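Hello Na-rae,

Second report on the Clandeo small grant, as promised, and sorry it's a long one. When I wrote in December we had a bench, a pile of boxes and a lot of optimism. We now have a two-armed robot in simulation that we can drive ourselves from a laptop in the workshop, and I'm really pleased with it!

Money first. Of the 800 pounds you gave us, 326 has gone on the second-hand graphics card and 105 on bearings and cable for the real arms. The rest is still in the account and will mostly go on motors (Zlatko is haggling with Mladenović over the shipping, don't ask).

Most of our evenings have gone into the simulated room. Shafiq wanted to start with the real arms straight away and I wanted a practice room first, and after he snapped a printed wrist joint he came round to my way of thinking. So we've got a table, a wooden cabinet and two grippers to play with. Zlatko put posters on the wall and they have stayed.

The cabinet handle has been the headache. It's an odd shape, and for weeks the gripper kept coming in too high and clouting the plate. Wen-hsiung rewrote the approach so that it lines up on the narrow bar underneath and only then closes. We've done more than 400 tries with the new version. It's much better from straight ahead and still pretty hopeless from the side — that's my job for the summer.

The head view is my other grumble. The tilt setting makes me feel seasick after ten minutes, and Shafiq says he likes it. We'll probably put in a switch so each of us can have our own way.

Still to do before the next report: fix the side approach, get both arms moving together, and print new wrist parts in something tougher. I'd also like to move the open evening back a bit, if that's all right with you, so there's a real arm on the bench for people to look at.
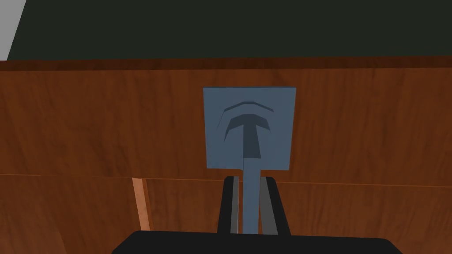
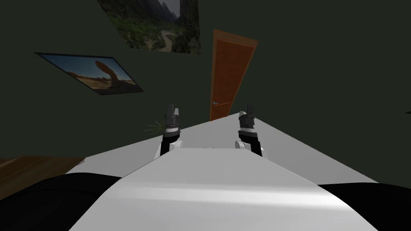
The simulated room: gripper fingers either side of the cabinet handle bar (first), and the tilted view over the robot's body and both grippers (second).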